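Preguntas frecuentes sobre el ciclo de cine musical Ornemmont
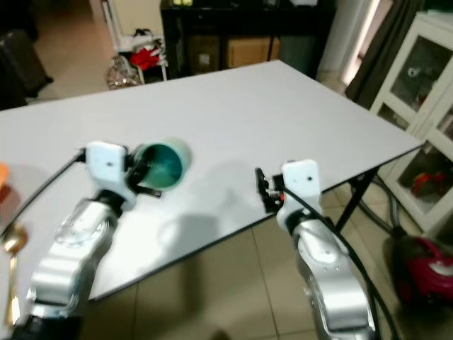

Última actualización: lunes, 18 de junio de 2018

Nos escribís mucho, cosa que agradecemos, y casi siempre para preguntar lo mismo, cosa que agradecemos algo menos. Hemos reunido las dudas habituales sobre las proyecciones de la sala Leclerc.

¿Qué tipo de películas ponéis?
Películas sobre músicos: biografías, retratos más o menos fieles, documentales y alguna ficción con un violonchelista atormentado. Hay muchos violonchelistas atormentados en el cine. Los musicales con coreografía en la escalera pertenecen a otro ciclo, el de invierno, y tienen otro público, bastante más alegre que el nuestro.

¿Se proyectan en versión original?
Siempre, con subtítulos en castellano. Los hacemos nosotros y los revisa Cultis, que nos devuelve los archivos llenos de comas. Si encontráis una errata, apuntad el minuto y mandádnosla. «Había una falta por la mitad» no nos sirve de mucho.

¿Cuánto cuesta la entrada?
Cuatro euros la sesión, cinco si incluye coloquio. Sí, el coloquio vale un euro. Hay quien ha pedido pagar cinco por no tenerlo y lo estamos estudiando.

¿Cuántas butacas tiene la sala?
652, repartidas entre patio y anfiteatro. Las de las últimas filas del anfiteatro ofrecen una vista excelente de la lámpara.

¿Puedo reservar por teléfono?
No. Se compra en taquilla o a través de Skoltar, la web de venta anticipada. Skoltar os pedirá una contraseña con mayúscula, número y símbolo para sacar una entrada de un documental sobre el clavecín. No depende de nosotros.

¿Puedo cambiar la entrada si no puedo ir?
Hasta dos horas antes de la sesión, por otra del mismo ciclo. Después ya no. Que la película resulte más lenta de lo esperado no da derecho a cambio, y avisamos de que una dura cuatro horas y tiene dos intermedios.

¿Son fieles a la realidad las biografías que programáis?
Depende de la película y de a quién preguntéis. Un guion tiene que meter una vida en dos horas, así que los compositores suelen tener una sola hermana, un solo amigo y una sinfonía que se les ocurre de golpe mirando por la ventana. En la hoja de sala indicamos las libertades más llamativas. En alguna ocasión hemos necesitado las dos caras.

¿De verdad toca el actor?
Es la pregunta que más se hace en los coloquios. Casi nunca. Cuando el plano enseña la cara y luego las manos, pero jamás las dos cosas a la vez, podéis sacar vuestras conclusiones.

¿Se puede comer dentro?
Agua sí. Palomitas no, y menos en las películas de piano, donde hay silencios muy largos. Los caramelos, desenvueltos de casa.

¿Pueden entrar niños?
Sí, salvo que la calificación diga otra cosa. Pagan lo mismo que los adultos y por lo general aguantan mejor el documental.

¿Hay que quedarse a los créditos?
No es obligatorio, pero no encendemos la luz hasta que acaban. La música suele seguir sonando y a veces es la mejor interpretación de toda la película.

¿Puedo proponer un título?
En el buzón del vestíbulo, hasta finales de junio. Leemos todas las propuestas. La de la vida del inventor del metrónomo ya la tenemos, repetida y con la misma letra.

He perdido un paraguas en la sala, ¿lo tenéis?
Seguramente. Preguntad en taquilla y describidlo con algo más que «negro».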